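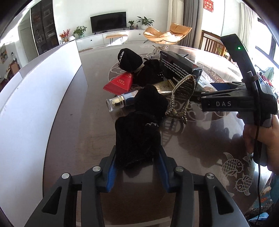

Velvet pouches again, plus a soap box with opinions about garlic. Two grippers, one messy table.

Month 3 of teaching a robot to tidy by hand! You hold the gripper, you do the chore, and it learns from the recordings. My wrists have never been so strong or so grumpy.

Black velvet on black velvet is mean. I go in for one pouch and can't tell where it stops and its neighbor starts, and I have eyes!! Good luck, robot.

Shona Skinner swears by coming in low and closing slow. I tried it her way all afternoon and yeah, okay, my grabs look way less panicky now.

The pearly necklace is my favorite though. You have to pick a spot on the loop and commit (if you dither, Kamarul tosses the take, and he's right).

We passed 1,683 takes in May and I've done a silly number of them standing on one leg. No idea if the robot picks that up.

Someone asked if I talk to the objects. Yes. Mostly to the red packet, it's a slippery little thing.

Back at it at 2, after noodles.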